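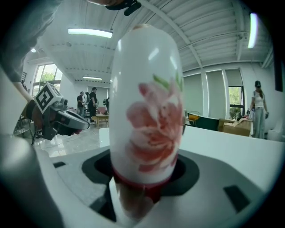
The Laltano bathroom range was assessed by the Furnishings Office on behalf of the Sanham guest houses, which have 236 bathrooms between them. The assessment dealt chiefly with the freestanding bath, and also with the decorative pieces that Wutum offers for the same rooms. Among these is the Pan vase, a tall white porcelain piece with a large pink and coral peony on the front, a few green leaves above it and a broad red band near the base. The glaze is glossy and picks up strong highlights from ceiling lights, a point to be borne in mind for bathrooms with bright overhead fittings. The rim is unglazed and tan in colour. Su-chen Yang considered the decoration too formal for the smaller rooms, and the Office agrees that it is better suited to entrance halls and landings.

## Scope

The review was requested in September by Yung-ching Chien, who is responsible for the refurbishment programme. It covers appearance, access for cleaning, suitability for older guests and the quality of the supplier's written information. Price is dealt with in a separate paper. Heat retention and water use were not tested, and no opinion is given on either.

Readers should note that the existing baths at Sanham are of the built-in type, panelled on one side. Any change to a freestanding model will affect floor finishes and pipe runs, and the building manager should be consulted before an order is placed.

## The freestanding bath

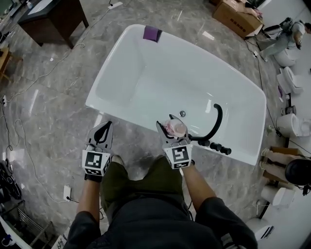 The Laltano bath is rectangular and white, and stands clear of the wall on all sides. It was shown on a grey marble-patterned tile floor, against which its outline is easily seen; this is of some importance for guests with poor sight. The interior is smooth and glossy and slopes down towards a round silver drain set near one end. Black fittings are placed on the rim, with three round handles in a line and a curved hose and spout beside them. The contrast with the white tub is strong. The handles are alike in shape, however, and the Office would wish to see each marked clearly before the bath is used in a guest house.

The far rim will take a folded cloth, and this may be enough for a hand towel. It is not a shelf, and bottles should have a place of their own. Teresa Peixoto suggests a low stool beside the tub, and the Office supports this provided that the stool can be moved easily for mopping.

Cleaning staff were asked for their views on the plans. Their main concern is the floor behind the bath. In the narrower Sanham bathrooms there would not be enough space to reach it with a standard mop, and in those rooms the built-in bath should be kept. In the larger rooms access is good on all sides.

The high sides are a further difficulty. Guests who use a stick or a frame would need a fixed grab rail, and a freestanding tub offers nowhere to fit one. Siu-ming Man has advised that at least two bathrooms on each ground floor should have a level shower in place of any bath, whichever range is chosen.

## Finish and colour

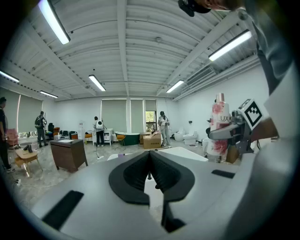
*The display room, with the dark green bath and roller blinds by the window.*

White is recommended throughout. The dark green is handsome, but Yee-man Chu has pointed out that lime marks show readily on dark surfaces in a hard-water district, and Sanham is such a district. A dark bath would also require towels and mats to be chosen again, at a cost which has not been provided for.

## Supplier information

The fitting instructions are clear and the drawings are adequate. The care leaflet is less satisfactory. It advises against "strong products" without saying which these are, and gives no guidance on the black fittings. Wutum has been asked for a fuller version.

## Assessment

The Laltano bath is suitable for the larger first-floor rooms at Sanham, in white, subject to marked handles and a revised care leaflet. It is not recommended for narrow bathrooms or for ground-floor rooms intended for guests with limited mobility. The Pan vase may be ordered for entrance halls only.

Furnishings Office, October 16, 2018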